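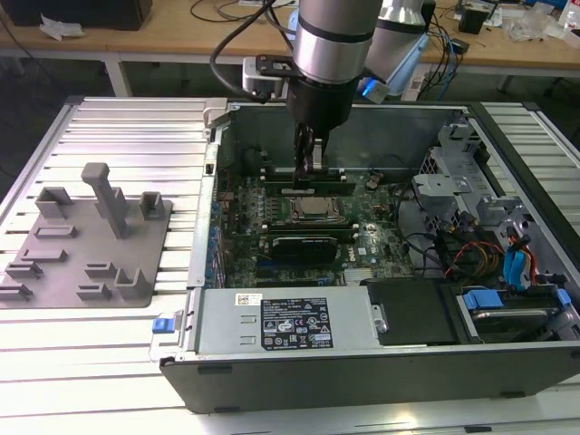 Is it even worth opening up an old Dell these days, someone asked under my last thread, or should the whole tower just go to the recycler as it is?

Fair question, and one I get a lot, so make yourself a cuppa because I'm going to go on a bit. My answer is nearly always yes, open it up!

Once the side panel is off and the tower's lying down, everything that matters is right there in front of you. Memory, power supply, the processor in the middle of the board. I still get a little thrill from it, after all these years of doing it.

We've had 76 towers come through since September, most of them from the Inskip office clear-out, and 27 have gone back out to families whole and working. The rest become parts, and the parts keep the next lot going.

Memory is where I'd tell anyone to start. Push the clips at the ends of the slot outward and the stick lifts on its own. If it doesn't want to come, stop and look at the clips again – please don't wiggle it about, I've cracked a slot doing that and I was grumpy for the whole afternoon.
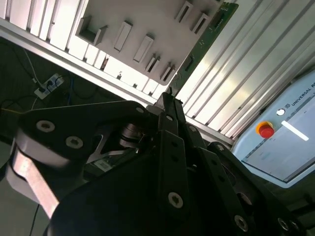

Abrehet Bogale
Parts and refurbishing, Testura

Right, circuit boards. Hold them by the edges, always, and try to keep your fingers off the gold contacts. I touch bare metal on the case before I start and again whenever I've wandered off for something (which is often, I'm a wanderer).

A few of you wanted to know about processors. With the heatsink off you'll see the metal lid. Old thermal paste comes away with isopropyl and a lint-free cloth, and a coffee filter does the job too if that's what you've got in the cupboard. Leave the chip in its socket while you clean it, and go gently near the edges.

Power supplies I don't open, full stop. They can hold a charge long after they've been unplugged. Test it, keep it or send it off, but leave that casing closed.

Sort as you go, too! I use the little Britex tubs with lids, one for case screws and one for drive screws, and a padded envelope for memory with the size written on the front. Future you will be very grateful, and so will whoever has the bench after you.

Next drop-off at the Troltau shed is 11/8/25. Bring the power lead if you can find it, and wipe the drive first if you know how. If you don't, tell us at the door and we'll go through it with you.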